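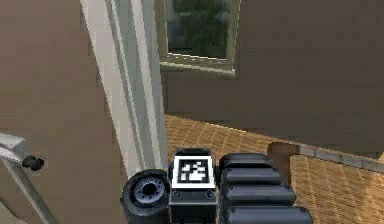 Driltedlow Sleep and Shift Work Study: call for participants

We are looking for adults who work nights or rotating shifts to take part in a study of daytime sleep at home. The study begins in September and needs 100 people. You do not have to come to a clinic or sleep anywhere other than your own bed.

Most advice about sleep is written for people who go to bed when it gets dark. We want to know what night workers do instead, how long they sleep after a shift, and what wakes them up. The results will be used to write a plain guide for hospital staff, bakers, drivers, warehouse crews and others on similar hours.

Who can take part

You can apply if you are 18 or older, have worked nights or rotating shifts for at least 12 months, and expect to stay on that schedule through the end of the study. You should be able to read and write in English well enough to keep a short diary.

Please do not apply if you are being treated for sleep apnea, if you are pregnant, or if you have a baby under a year old at home. If you take prescription sleep medicine, write to us first and we will tell you whether you can join.

What you will do

Participation lasts 3 weeks. Each time you sleep, you fill in one page of a paper diary: when you lay down, when you think you fell asleep, when you got up, and anything that disturbed you. You also wear a wrist tracker, which we mail to you with a return envelope. Take it off for showers and swimming.

There is one phone interview at the end, scheduled outside your sleeping hours. Calls can be made as late as 9 p.m.
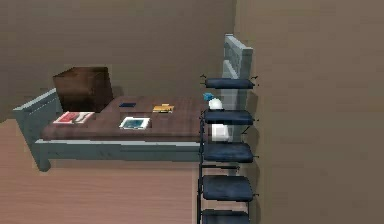
BEDROOM QUESTIONNAIRE

Before the first week you will complete a form about the room you sleep in. It asks about window coverings, street noise, room temperature, the size and age of your mattress, and whether you share the bed. There is a question about what you keep on or next to the bed, such as books, chargers or laundry. Please answer for the room as it is on an ordinary workday. No visit is made to your home.

Payment

You will be paid by check after the diary and tracker come back. The amount depends on how many diary pages are completed, and the full schedule is in the consent form. You may leave the study at any point and will be paid for the pages you have finished.

Privacy

Diaries are stored under a number, with names kept separately. Your employer will not be told that you applied.

How to apply

Ask for the screening form by writing to Zsófia Halász, Study Coordinator, Driltedlow, Allcombe office. Include your usual shift times and a phone number. Questions about the consent form go to Adesuwa Usman at the same address. We reply to every application, including those we cannot accept.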